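About Dornby Language School

Our story, our classes and the people you'll meet

Dornby began with one evening class in Vietnamese, a borrowed whiteboard and a kettle that took most of the lesson to boil. Duyên Bạch had been teaching neighbours at her kitchen table, and when the table got too small she rented the front room above the old Pusero bakery on Tosell Street. We've since spread into the rest of the floor and up the stairs, and we still smell of bread on Saturday mornings (the bakery moved next door, thank goodness, and not further).

We teach languages to adults. Vietnamese is still close to our hearts, and these days you can also learn Spanish, Italian, Polish, Mandarin and British Sign Language with us. Some people come because they've married into a family that talks very fast at dinner. Others have a trip booked, or a job to get ready for, or just a feeling that they gave up on languages too soon at school. We love all of those reasons, and we're very happy to teach you if you haven't got one at all!

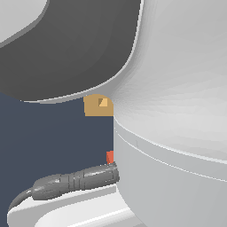 Curved white casing with a pale seam line across it.

How we teach

We talk from the first minute. You'll be saying hello, asking for things and getting things wrong out loud before you've taken your coat off, and by the end of your first evening you'll have had a small conversation with everyone in the room. Grammar comes along as you need it. Your teacher will stop and explain a pattern when it keeps turning up, and then we get straight back to chatting. If you like a good verb table, we have plenty of those too, and a couple of our teachers get quite excited about them.

Classes are never bigger than 13 people. We tried larger groups once and the quieter learners went silent, so we put the number back down and have left it there. Each course runs for a term, with a single lesson a week on the same evening, and you'll keep the same teacher all the way through. Between lessons we send a short recording to listen to on the bus or while you're cooking. It's usually one of us telling a story about our week, at a speed you can follow, and learners tell us they get rather attached to them.

We don't set exams of our own. If you want to sit an outside one, tell your teacher early and we'll help you get ready, including some one-to-one time on the speaking part. Plenty of our learners never go near an exam and speak beautifully.
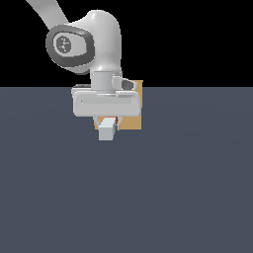

The stories are also how our Liao evenings got started. Liao is our conversation club, held on the last Thursday of the month, and the name comes from a Mandarin word for having a chat. Anyone can come, whether they're on a course or not. There's a table for each language and you can move between them as you please, so it isn't unusual to hear someone order a biscuit in Polish and say thank you for it in Spanish. Bring a board game if you have one. The Italian table is very serious about cards and will teach you the rules whether you ask or not.

Every December the whole school cooks together. Each class picks a dish, writes the recipe out in the language they're learning, and then swaps it with another class who have to make it from the instructions. Last year's dumplings were superb. The soup was a bit of a mystery, and the beginners' Polish class would like it known that the recipe was perfectly clear.

Our teachers

Duyên still runs the school and still teaches the beginners' Vietnamese class herself, tones and all. She grew up in Huế and trained as a primary teacher, and you can tell, in the best way: there is singing. The rest of the team came to us from all sorts of jobs, from nursing to bookselling to driving a tram. All of them are paid properly for planning time as well as teaching time, and we think it shows in the lessons.

Coming to see us

You're welcome to sit in on a lesson free of charge before you sign up. Pick a language, drop us a line, and we'll tell you which evening to come. Beginners' courses start 3 times a year, and if you've already got some of the language we can usually find you a place midway through a term after a quick chat over the phone.

We're at 52 Tosell Street, through the green door and up one flight. There's a lift at the back, reached from the yard, and a hearing loop in every classroom. Bikes can go in the yard as well.

Page last updated April 3, 2024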